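Projektbericht im Seminar „Orientalismus und Erzählprosa des 19. Jahrhunderts“
Abgabe: 28/05/2023

Thema: Wie oft ist unendlich? Zahlen und Übertreibung in der Reiseerzählung „Die Gärten von Saarela“

1. Ausgangslage

Im Januar hatten wir noch vor, die Rolle des Mondes in drei exotistischen Erzählungen zu vergleichen. Davon ist eine Erzählung übrig geblieben, und der Mond kommt darin kaum vor. Wir haben das als Eingrenzung des Themas verbucht.

„Die Gärten von Saarela“ liegt uns in der Edent-Ausgabe vor, 370 Seiten, davon gefühlt die Hälfte Aufzählung. Ein namenloser Händler zieht durch die Wüste Urko, um einer Königin eine Blume zu bringen, die nicht welkt. Er verliert unterwegs Kamele, Diener, den Glauben und schließlich die Blume. Die Königin hat das Warten ohnehin schon im zweiten Kapitel aufgegeben, was der Erzähler dem Händler bis zum Schluss verschweigt.

2. Fragestellung

Uns fiel auf, dass der Text bei Zahlen entweder peinlich genau oder hemmungslos ist. Die Karawane hat 512 Tiere, der Palast mehr als 400 Türen, und die Tränen der Königin füllen „ein Meer, das kein Schiff je durchmaß“. Wir wollten wissen, wann der Erzähler zählt und wann er schwärmt.

3. Vorgehen

Wir haben den Text zu dritt gelesen und jede Mengenangabe in eine Tabelle eingetragen. Am Ende standen dort 2367 Einträge. Strittig war, ob „unzählig“ eine Mengenangabe ist. Nach zwei Sitzungen lautete die Antwort ja, nach der dritten wieder nein, und die Tabelle musste entsprechend oft umgebaut werden.

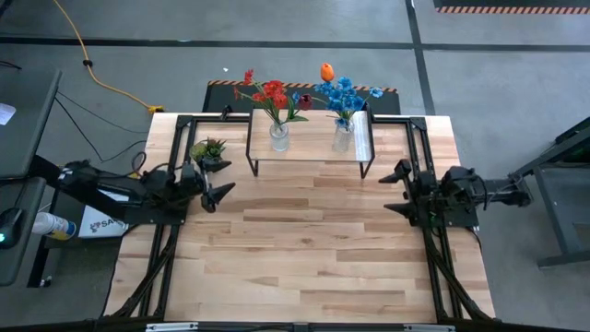
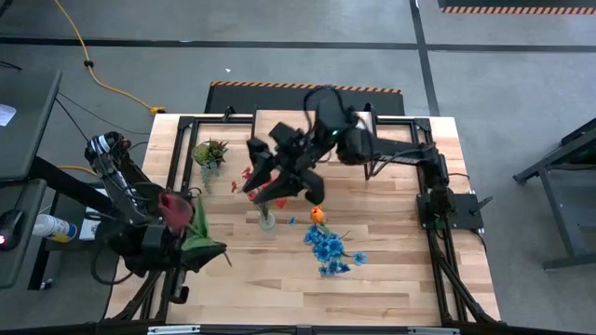

Zwei schwarze Roboterarme am Holztisch

Jeder Eintrag bekam eine von zwei Kennungen: Z für gezählt, S für geschwärmt. Eine dritte Kennung für Zweifelsfälle haben wir nach kurzer Zeit wieder abgeschafft, weil sonst alles dort gelandet wäre.

4. Ergebnisse

Gezählt wird vor allem, was Geld kostet. Tiere, Türen, Teppiche und Säbel haben eine Zahl, und sie stimmt meistens auch zwanzig Seiten später noch. Geschwärmt wird bei Gefühlen, Entfernungen und Frauen. Der Händler weiß auf das Tier genau, was er besitzt, kann aber nicht sagen, wie lange er schon unterwegs ist — einmal sind es drei Sommer, einmal „ein Menschenalter“, dazwischen liegt eine Mittagspause.

Besonders deutlich wird das im Kapitel „Fivivthorpe“, in dem plötzlich ein englischer Reisender auftritt und alles nachmisst. Er misst den Brunnen, den Turm und den Schatten des Turms. Danach stirbt er am Fieber, und der Text kehrt sichtlich erleichtert zu den Meeren aus Tränen zurück. Wir lesen die Figur als Parodie auf den zeitgenössischen Reisebericht. Eine von uns liest sie als Versehen.

5. Kritik am eigenen Vorgehen

Die Trennung zwischen Z und S ist grober, als unsere Tabelle vermuten lässt. Die Zahl der Palasttüren etwa klingt genau, ist aber vermutlich ebenso erträumt wie der Palast. Außerdem haben wir nur eine Ausgabe benutzt. Ob in der älteren Fassung andere Zahlen stehen, konnten wir nicht prüfen — die Fernleihe hat uns bisher einen Band über Gartenbau geschickt.

Für eine Fortsetzung böte sich der Vergleich mit einem echten Reisebericht an. Die Tabelle geben wir auf Wunsch weiter, Spalte F bitte ignorieren.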